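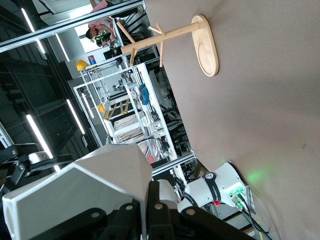 Wrist cam view, cell 2. Second arm with the green light on at the connector module, coat stand on the beige surface.

Forums > Cell Maintenance > Cameras and Calibration
Home | New posts | Search | Members | Log in

Wrist camera comes up rotated after gripper swap

lbarreto
Swapped the gripper on cell 2 and the wrist stream now comes up tilted sideways. Grasp offsets on the coat stand pegs are wrong in one direction only. Controller logs code 3416 at startup, then runs normally. Camera mount was not touched. Do I redo hand-eye or fix the rotation in software?

kevach_tech
Redo hand-eye. 18 poses minimum, with real wrist rotation between them. Software rotation hides a mount problem.

P. Adams
Disagree. A rotated stream is harmless if the extrinsics match it. We ran a Godinho mount at an odd angle all winter. Check first whether the swap reset the tool frame. On our controller 3416 is a tool frame mismatch.

lbarreto
Tool frame was back at default. Reloaded ours, 3416 is gone. Offset is smaller but still there.

demetrio_v
Look at the finger linkage bolts. You can see three on the dark plates in your picture. Witness mark them, torque, run 322 cycles, check the marks. Also strain relief on the cables with the green-tipped plugs at the second arm. Green light tells you nothing about a marginal plug.

P. Adams
Those cables are on the other arm. They won't move her wrist offset.

demetrio_v
Agreed, separate item. I still do them every 3000 cycles.

lbarreto
One linkage bolt took a quarter turn. Running hand-eye tonight with 18 poses, will post residuals.

Contact | Terms | Back to top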